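탁자

탁자(卓子)는 평평한 윗면을 다리나 받침으로 떠받쳐 그 위에 물건을 올려놓고 쓰는 가구이다. 밥을 먹고 글을 쓰고 옷감을 자르고 반죽을 밀고 카드놀이를 하는 일이 모두 이 단순한 구조물 위에서 이루어진다. 의자와 침대가 사람의 몸을 받치는 가구라면 탁자는 사람의 일을 받치는 가구라고 할 수 있는데, 그 형태가 지역과 시대에 따라 얼마나 다채롭게 갈라져 나왔는지를 따라가 보면 놀랄 만큼 재미있다!

목차
1 명칭
2 역사
2.1 고대
2.2 중세와 근세 유럽
2.3 동아시아
3 구조
3.1 상판
3.2 다리와 받침
4 나무의 움직임
5 종류
6 높이와 쓰임
7 마감과 손질
8 같이 보기

명칭

한국어의 '탁자'는 한자어로, 일상에서는 외래어 '테이블'과 섞어 쓴다. 쓰임이 분명할 때는 식탁, 책상, 작업대, 다과상처럼 따로 부르는 편이 보통이다. '상'은 바닥에 앉아 쓰는 낮은 것을, '탁자'는 의자에 앉거나 서서 쓰는 높은 것을 가리키는 경향이 있지만 경계가 뚜렷하지는 않다. 절에서는 불전에 공양물을 올려놓는 대를 탁자라고 하며, 조선 시대 사랑방에 두던 층널 달린 세간도 '사방탁자'라는 이름을 가지고 있다. 선반에 가까운 가구에 탁자라는 말이 붙은 점이 흥미롭다.

영어의 table은 널빤지나 판을 뜻하는 라틴어 tabula에서 왔다. 글씨를 새기는 서판, 숫자를 줄지어 적은 표, 음식을 올리는 가구가 모두 같은 낱말에서 갈라져 나온 셈이다.

역사

고대

고대 이집트에서는 작고 낮은 탁자가 쓰였으며, 제물을 올리는 돌 탁자도 남아 있다. 무덤 벽화에는 음식이 수북이 쌓인 탁자 앞에 앉은 사람이 자주 등장한다. 메소포타미아의 부조에서도 연회용 탁자를 볼 수 있다.

고대 그리스의 탁자는 식사가 끝나면 긴 의자 밑으로 밀어 넣을 만큼 작고 가벼웠다. 비스듬히 누운 손님 한 사람 앞에 하나씩 놓는 경우가 많았고, 다리가 셋인 것이 흔했다. 세 다리 탁자는 바닥이 고르지 않아도 흔들리지 않는다. 기하학적으로 세 점은 언제나 하나의 평면을 이루는데, 옛 장인들은 증명 이전에 손끝으로 이를 알고 있었을 것이다. 로마인은 여기에 대리석과 청동, 값비싼 수입 목재를 더했다. 특히 북아프리카에서 나는 향나무류의 혹 부분을 켠 상판은 무늬가 소용돌이처럼 아름다워 부유층이 앞다투어 구했고, 당대의 문필가들이 그 사치를 나무라는 글을 남겼다.

중세와 근세 유럽

중세 유럽의 큰 집에서는 가대 위에 긴 널을 얹은 조립식 탁자를 썼다. 식사 때 펼쳤다가 끝나면 걷어서 벽에 기대어 두었으므로 한 방이 식당도 되고 잠자리도 되었다. 식탁을 '차리고' '치운다'는 말이 이때는 가구 자체에도 그대로 들어맞았다.

수도원에서는 여러 사람이 나란히 앉는 길고 육중한 식탁이 발달했다. 굵은 다리 사이를 바닥 가까이에서 가로대로 이은 이 형식은 오늘날에도 '수도원 식탁'이라는 이름으로 만들어진다. 16세기에는 상판 밑에서 보조판을 끌어내는 확장식 탁자가 퍼졌고, 17세기에는 다리를 문짝처럼 돌려 날개판을 받치는 탁자가 영국에서 유행했다. 18세기에 들어서면 차, 바느질, 놀이, 화장, 편지 쓰기에 각각 맞춘 탁자가 쏟아져 나온다. 겹쳐진 상판을 열면 초록색 천을 깐 놀이판이 나타나는 카드 탁자는 그 시대 목수들의 재치를 보여 주는 걸작이다.

동아시아

중국에서는 오랫동안 자리를 깔고 앉아 낮은 상을 썼으나, 당과 송을 거치며 의자 생활이 자리 잡으면서 높은 탁자가 널리 퍼졌다. 명대의 탁자는 못에 기대지 않고 장부와 홈을 정교하게 맞물려 짠 것으로 이름이 높다. 네모난 판의 네 변에 둘씩 앉는 팔선탁도 그 가운데 하나이다.

한국에서는 온돌 위에 앉는 생활이 이어져 작은 상인 소반이 크게 발달했다. 부엌에서 방까지 음식을 담은 채로 들어 옮겨야 했으므로 가볍고 튼튼해야 했고, 너비는 한 사람이 두 팔로 안기에 알맞다. 나주반, 통영반, 해주반처럼 고장 이름이 붙은 소반은 저마다 다리와 운각의 모양이 다르다. 다리 끝이 안쪽으로 휘어 든 것을 구족반, 바깥쪽으로 뻗은 것을 호족반이라 부른다. 개의 다리와 호랑이의 다리를 가구에서 구별해 내는 눈썰미가 대단하다.

구조

상판

나무 탁자의 상판은 널 한 장으로 만들기도 하지만, 그만한 너비의 목재가 드물기 때문에 여러 장을 옆으로 이어 붙인 것이 대부분이다. 이어 붙일 때는 나이테의 방향과 무늬의 흐름을 살펴 널을 늘어놓는다. 솜씨 좋은 목수는 이 배열에만 반나절을 쓰기도 한다. 결은 긴 변을 따라 흐르게 하는 것이 보통이며, 이렇게 하면 판이 길이 방향으로 덜 처진다. 짧은 변을 따라 결을 놓은 상판은 시각적으로 색다르지만 밑에서 받쳐 주는 틀이 더 튼튼해야 한다.

무늬는 통나무를 켜는 방법에 따라 달라진다. 나이테에 가깝게 접하도록 켜면 산봉우리 같은 무늬결이 나오고, 중심을 향해 켜면 가지런한 줄무늬의 곧은결이 나온다. 참나무를 곧은결로 켰을 때 나타나는 은빛 반점은 방사조직이 드러난 것으로, 빛의 각도에 따라 어른거리는 모습이 무척 아름답다.
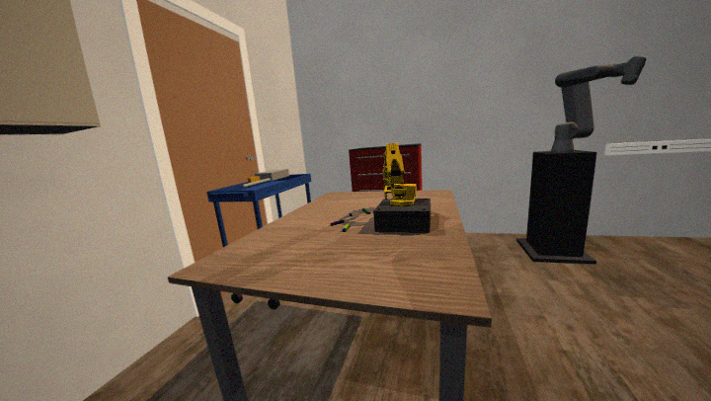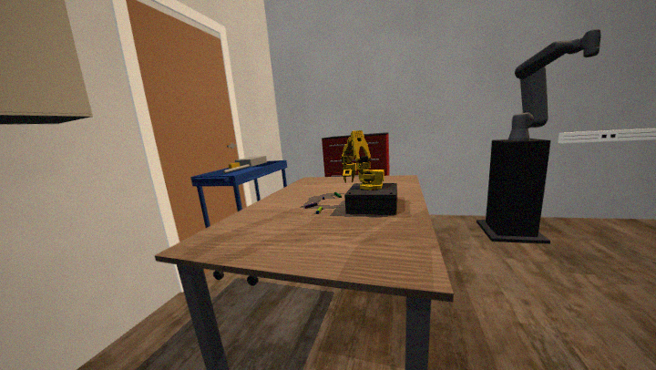
나뭇결이 드러난 상판에 어두운 색 다리를 단 탁자(컴퓨터 그래픽)

다리와 받침

가장 흔한 것은 네 모서리 가까이에 다리를 하나씩 세운 형식이다. 전통적인 나무 탁자에서는 다리 윗부분을 에이프런이라 부르는 띠 모양의 부재로 잇는다. 에이프런은 상판의 처짐을 막고 다리가 옆으로 벌어지지 않도록 잡아 준다. 다만 너무 깊으면 앉은 사람의 허벅지에 닿는다.

가운데에 기둥 하나를 세우고 발을 펼친 외다리 탁자는 둘레에 걸리는 것이 없어 둥근 상판과 잘 어울린다. 양 끝에 넓은 받침을 두고 긴 가로대로 연결한 가대식은 분해와 운반이 쉽다. 20세기 이후에는 강철이나 알루미늄 다리가 흔해졌는데, 같은 강도를 훨씬 가는 부재로 얻을 수 있어 탁자의 인상을 통째로 바꾸어 놓았다. 나무 상판과 금속 다리의 조합은 학교와 공방, 사무실에서 널리 쓰인다.

나무의 움직임

나무는 베어 말린 뒤에도 공기 중의 습기를 머금고 내놓으며 늘어났다 줄어들기를 되풀이한다. 변화는 결과 같은 방향에서는 아주 작고 결을 가로지르는 방향에서 크다. 넓은 상판이 장마철에 늘고 난방하는 겨울에 줄어드는 까닭이 여기에 있다. 상판을 틀에 단단히 못박아 버리면 갈 곳을 잃은 힘이 널을 쪼개거나 휘게 만든다.

목수들이 찾아낸 해결책은 하나같이 기발하다. 에이프런 안쪽에 홈을 파고 작은 나무 토막을 걸어 상판을 붙들되 옆으로는 미끄러지게 하는 방법이 있고, 8자 모양의 쇠붙이를 달아 조금씩 돌아가게 하는 방법도 있다. 금속 틀에 얹을 때는 나사 구멍을 길쭉하게 뚫는다. 상판 양 끝에 결이 엇갈리는 널을 끼우는 변죽 기법은 휨을 잡아 주는데, 가운데만 고정하고 양쪽은 여유를 둔다. 오래된 탁자에서 변죽의 끝이 상판보다 살짝 튀어나와 있다면 나무가 몇 세대에 걸쳐 움직인 자취로 볼 수 있다.

가구 수복가 허이너이커 보로시(Hajnalka Boros)는 바르나데티(Varnadetti) 공방의 작업 기록을 정리하면서 이 자취를 꼼꼼히 살폈다. 기록에는 탁자 284점의 수리 내역이 실려 있으며, 갈라진 상판을 다룬 항목마다 원래의 고정 방식이 함께 적혀 있다. 보로시는 갈라진 틈을 무조건 메우기에 앞서 계절이 한 바퀴 도는 동안 틈의 너비를 재어 볼 것을 권했다. 8월에 거의 닫혔던 틈이 겨울에 다시 벌어지는 경우, 단단한 충전재를 채우면 이듬해 여름에 새로운 균열이 생길 수 있다는 것이다.

종류

식탁은 여러 사람이 둘러앉는 것을 전제로 하며, 직사각형이 가장 흔하다. 둥근 식탁은 모든 사람이 서로의 얼굴을 볼 수 있고 상석이 드러나지 않는다. 아서왕 전설의 원탁이 오늘날까지 대등한 회의의 비유로 쓰이는 것도 이 성질 덕분이다.

작업대는 무게와 안정성을 중시한다. 목공용 작업대에는 재료를 물리는 바이스와 고정쇠를 꽂는 구멍이 있고, 상판이 매우 두껍다. 제도용 탁자는 윗면을 기울일 수 있으며, 재단용 탁자는 서서 허리를 굽히지 않고 옷감을 펼칠 수 있게 높고 넓다.

포개 넣는 탁자는 크기가 조금씩 다른 것을 한 벌로 만들어 가장 큰 것 밑에 나머지를 넣어 둔다. 반달 모양의 콘솔은 벽에 붙여 쓰고, 접이식 탁자는 야외와 좁은 집에서 사랑받는다. 일본의 고타쓰는 낮은 탁자에 이불과 열원을 결합한 것으로, 탁자가 난방 기구를 겸하는 보기 드문 예이다.

높이와 쓰임

탁자의 높이는 의자의 높이와 짝을 이룬다. 앉았을 때 팔꿈치가 놓이는 자리보다 윗면이 지나치게 높으면 어깨가 들리고, 낮으면 등이 굽는다. 아프로자 구나와르데나(Afroza Gunawardena)는 읽고 쓰는 책상과 밥상의 알맞은 높이가 서로 다르다고 보고, 한 가정에서 탁자 하나를 함께 쓸 때는 윗면 높이 652mm의 낮은 식탁에 깊숙한 의자를 맞추는 배치를 제안했다. 일반적인 식탁보다 눈에 띄게 낮은 이 제안은 키가 작은 사람과 어린이가 발을 바닥에 붙이고 앉을 수 있다는 점에서 관심을 모았다.

서서 하는 일에서는 힘의 종류가 높이를 결정한다. 대패질이나 반죽처럼 몸무게를 실어 누르는 일에는 낮은 면이 좋고, 조각이나 시계 수리처럼 눈을 가까이 대는 일에는 높은 면이 편하다. 같은 공방 안에 높이가 다른 탁자가 여럿 놓이는 이유이다.

마감과 손질

기름 마감은 나무에 스며들어 촉감을 살리고, 흠이 났을 때 그 부분만 갈아 내고 다시 바를 수 있다. 셸락은 깊은 광택을 내지만 열과 알코올에 약해 뜨거운 찻잔 자국이 하얗게 남기 쉽다. 합성 도료는 얼룩에 강한 반면 부분 수리가 까다롭다. 옻칠은 열과 습기, 산에 두루 잘 견디며, 소반과 제상에 널리 쓰여 왔다.

평소에는 물기를 꼭 짠 부드러운 천으로 결을 따라 닦고 마른 천으로 마무리한다. 햇빛이 한쪽에만 드는 자리라면 이따금 탁자를 돌려놓아 색이 고르게 변하도록 한다. 벚나무는 빛을 받으면 붉게 짙어지고 호두나무는 반대로 차츰 밝아진다. 몇 해 동안 꽃병이 놓였던 자리에 둥근 그림자가 남는 일도 있는데, 이를 일부러 지우지 않고 아끼는 사람도 많다.

같이 보기

소반
의자
장부맞춤
목공
사방탁자
옻칠

이 문서는 2023년 10월 17일에 마지막으로 편집되었다.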